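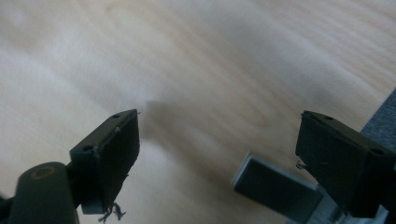
**How often does the Wovel Ambrose need its cabin filter changed?**

Mine is the estate, bought used from a dealer in Bridville, and the service book has pages missing. It has done 1000 miles since I got it. The fan is noisy on setting 4 and the windscreen is slow to clear in the mornings.

**wovel_estate**

Every two years, or sooner if you park under trees. The filter sits behind the glovebox. Empty the glovebox, squeeze the sides in and let it drop, then unclip the cover. Note which way the arrow points before you pull the old one out -- the new one has to go in the same way round. I use the Zastico one and it fits fine. Allow 5 minutes once you know where the clips are.

**bridvillebill**

Dealer did mine in October. They charged for half an hour's labour, so do it yourself.

**ambrosian283**

Agree with the first reply on the filter, but it may not cure the noise. On my Ambrose the fan was loud on the top settings because leaves had got down the intake under the wipers. Lift the plastic grille and clear it out before you order anything. If it still rattles after that, it could be the fan bearing, and I have not done one of those. For slow clearing, check the air con is switched on as well. Some people leave it off all winter.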